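Why Does Your Body Need Sleep? And Other Things Your Genes Know About Time
An explainer for readers in grades 3 to 6
By Ivan Ivanyshyn
30 July 2026

Your body has a clock in it. It does not tick and it has no hands, but it keeps time well enough that you get sleepy at night and wake up in the morning, even on days when no alarm goes off.

Scientists call it the body clock. They also call it the circadian clock. You say it like this: sir-KAY-dee-un. The word comes from Latin and means "around a day." Almost every living thing that has been studied has a clock of this kind. Dogs have one, and so do sunflowers, mice, mushrooms, and fruit flies.

Where is the clock?

The main clock is in your brain. It is a tiny patch of cells deep inside, just above the place where the nerves from your two eyes cross. The whole patch is smaller than a pea. Its job is to set the time for the rest of you.

The rest of you has clocks too. There are clocks in your liver, your heart, your stomach, and your skin. Think of a school with one clock in the main office and another clock in each classroom. The office clock sends out a signal, and the classroom clocks keep in step with it.

How can a cell tell time?

Inside nearly every cell of your body are genes. Genes are instructions. Most of them tell the cell how to build a protein, and proteins do most of the work in your body. A few of your genes are called clock genes.

In the daytime, some clock genes are switched on, and the cell starts making certain proteins. The proteins slowly pile up. When there is a lot of protein in the cell, it goes back to the genes and switches them off. Now no new protein is made, and the old protein slowly breaks down. When it is nearly gone, the genes switch on again.

One trip through all those steps takes very close to 24 hours. Then it starts over. That loop is the clock.

A sink can help you picture it. You turn on the tap, and the water rises. When it gets near the top, you turn the tap off. The water drains away slowly. When the sink is almost empty, you turn the tap on again. If the filling and draining always took the same amount of time, you could use the sink to tell the time.

What sets the clock?

Most people's body clocks do not run at exactly 24 hours. Many run a few minutes long. If nothing ever fixed that, you would drift later and later, and after a while you would be wide awake at midnight.

Light fixes it. There are special cells at the back of your eyes that do not help you see shapes or colors. They measure how bright it is and send that message to the main clock in your brain. Bright light in the morning moves the clock a little earlier. Bright light late in the evening moves it a little later.

Meals help to set some of the other clocks, such as the one in your liver. Exercise can help too.
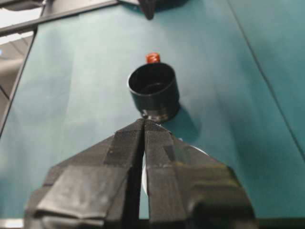 BODY SCIENCE: SLEEP AND YOUR GENES

What happens at night?

When it gets dark, your main clock tells a small part of your brain to release something called melatonin (mel-uh-TOE-nin). Melatonin is a hormone, a kind of message that travels in your blood. The message is that night has come.

Your body temperature drops a little. You start to feel drowsy. Later, while you are asleep, your body releases growth hormone, and your brain sorts through what you learned that day. Toward morning the melatonin fades, your temperature goes up, and your body gets ready to move.

Are you a lark or an owl?

Some people wake up early and feel good right away. They are often called larks. Other people do their best thinking at night and find mornings hard. They are called owls. Most people are somewhere in the middle.

Part of this comes from genes. You got half of your genes from each of your biological parents, so if your parents are both larks, you may be one too. But it isn't certain. Scientists have found many genes that each make a small difference, and everyone gets a different mix.

Age matters as well. Little kids are often larks. When people become teenagers, their clocks shift later. If you have an older brother or sister who sleeps until noon on weekends, that shift is part of the reason. In adults, the clock slowly moves earlier again.

The things around you matter too. Two people with the same genes can have different sleep if one sleeps in a dark, quiet room and the other sleeps beside a bright street lamp.

What if you travel?

Pretend that you live in a town called Grarness and you fly to a town called Zundport, where the time is six hours ahead. At 9 o'clock at night in Zundport, your body clock still says it is 3 in the afternoon. You are supposed to be in bed, and your body thinks school just let out.

This is jet lag. It goes away as light and meals in the new place reset your clocks. The main clock can only move by a small amount each day, so it may take several days before you feel normal.

Try it: keep a sleep diary

You need a notebook and a pencil. Keep the diary for 14 days. A good time to begin is in June or another month when you are out of school, so you can see what your clock does without an early bus.

Each morning, write down:
What time you got in bed
What time you woke up
How you feel: sleepy, okay, or wide awake

Each evening, write down:
How long you were outside
What time you started to feel tired

At the end, look for patterns. Did you get tired at the same time most nights? Were you less sleepy on mornings after an early bedtime? Ask someone else in your home to keep a diary too and compare them.

How much sleep do kids need?

Doctors say that children from 6 to 12 years old should get 9 to 12 hours in every 24. Going to bed at the same time each night makes it easier to fall asleep. So does putting screens away before bed. If you are tired all the time, even when you get enough sleep, tell a parent or your doctor.

Words to know

Cell: the smallest living part of your body
Circadian: happening in a pattern that takes about one day
Gene: an instruction inside a cell
Hormone: a message carried in the blood
Melatonin: the hormone that tells your body it is night
Protein: something a cell builds to do a job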